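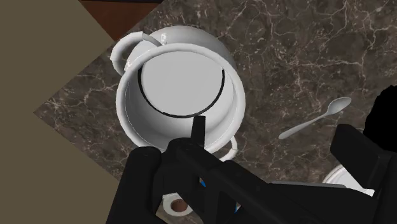 4. What the arm changed for kitchen staff

4.1 Setting

Hutgate is a staff canteen kitchen, 90 covers at lunch. The arm took over the pot and pan clearing in March, running the Travari controller. Before going live each task was rehearsed in simulation, with the staff watching and commenting. Figure 4 shows the counter used in rehearsal. We interviewed 5 kitchen workers, twice each, plus the supervisor, Radosław Adamczyk. Interviews were short, 20 minutes at most, often done standing up between services.

4.2 Who tidies for whom

Main finding: work moved, did not go away. Lifting and carrying down, setting out up. Staff began leaving things where the arm could get at them, handles clear, small utensils away from the pots. No one had been told to. One porter called it "laying the table for it". Gajewski found much the same in hospital laundries, though there the extra work was in the job description from the start. At Hutgate it wasnt, and two of the five raised this without being asked.
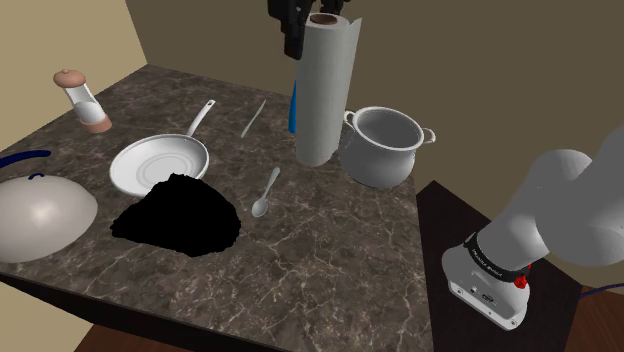 Figure 4. Rehearsal counter in simulation, with the arm at the right-hand edge. Paper towel roll and pot stand side by side towards the back; pan, knife and spoon also out.

The layout in Figure 4 came up a lot. Pot close up against the roll, one handle right beside it. Cooks said they would never reach in there without shifting the roll first, and wanted to know who would do the shifting. Fair question. The task plan had no answer and we added a step for it afterwards, see 5.3.

4.3 Pace and waiting

Complaints about speed were fewer than we expected. Complaints about waiting were not. Three workers described standing by with a full tray untill the arm had finished, then going round it anyway. Adamczyk moved the tray rack in week 3. Helped a bit. Okach reports longer waits in a bakery, but with a shared bench, so the two sites are hard to compare. Skill loss was not mentioned by anyone in the first round. In the second round one cook brought it up, about the new starters, who had not yet done a full clear-down by hand.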